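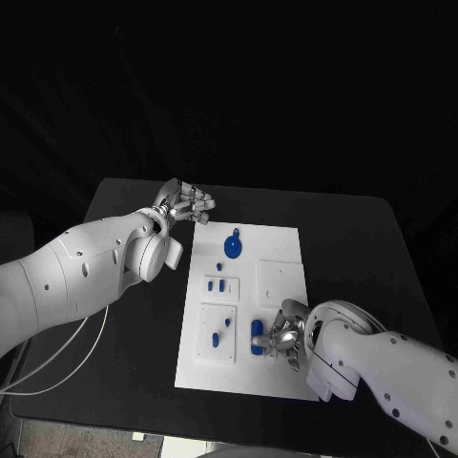
25 April 2026

Saturday in the archive workroom, so it was quiet and I got through a lot more than I'd hoped. Still on the Larkevton teacher cards. The full run is 3,844 cards, one for each teacher the county hired, and the first 800 are now typed up and checked against the register. Hooray! My eyes are shot.

The cards are lovely once you get used to them. Front has the name, where they went to high school, which normal school or college, and the certificate grade. Back has the postings, and that's where it gets messy, because every clerk had a different way of shortening the school names. "Jarn." is Jarnavel, fine, but "Jn. Upper" took me most of an hour. I now think it's the second Jarnavel schoolhouse, the one up the hill, and I've put it in the place list with a question mark until somebody can look at the district map.

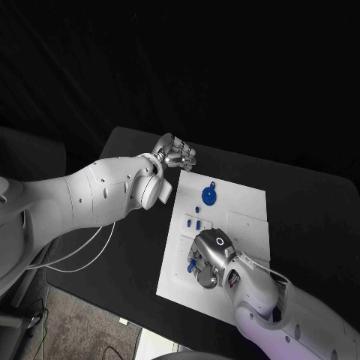
Two arms reaching over the white board, one hand gripping a piece.

Degree dates are the other headache. Plenty of these people taught all winter and took classes in the summer, so a card might say they started college in one decade and finished in the next (with two or three schools in between!). I've been entering every date as written, even the ones that can't be right. One card gives a bachelor's degree a full year before the high school diploma. Pretty sure the clerk swapped the lines, but I left it alone and flagged it.
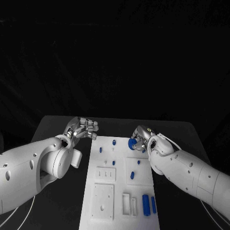 Drorent drawer

Pulled the Drorent drawer after lunch to see what we're in for. It's another batch of 800, and it looks cleaner, mostly typed, with far fewer cross-outs. Seven cards were filed under married names with no pointer from the maiden name, so I made slips for all of them and tucked those in where you'd go looking first. If you find more, please do the same, and use the pencil, not the blue pen.

Van der Merwe School shows up a lot in this drawer, spelled at least four ways. Sometimes it's one word, sometimes it's "V.D. Merwe," and once it's just "Merwe Sch." I'm filing everything under the full spelling and keeping the clerk's version in the notes column,

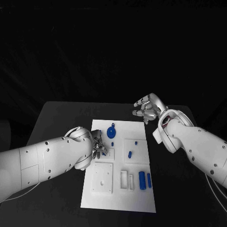

so a search on either one should still bring up the right person. I tried it on the first handful and it worked, except where I'd left a stray space after the period. Fixed those.

Left to do: the salary column, which I've been putting off, and the question of what "rel." means next to some of the end dates. Released? Relieved? Relocated? It's on the Drorent cards too, so it wasn't just one clerk's habit. The board minutes might settle it, and I've asked for the June volume to come up from storage.

Stopped at the end of the H's. The next card in line is sticking up sideways, please don't straighten it.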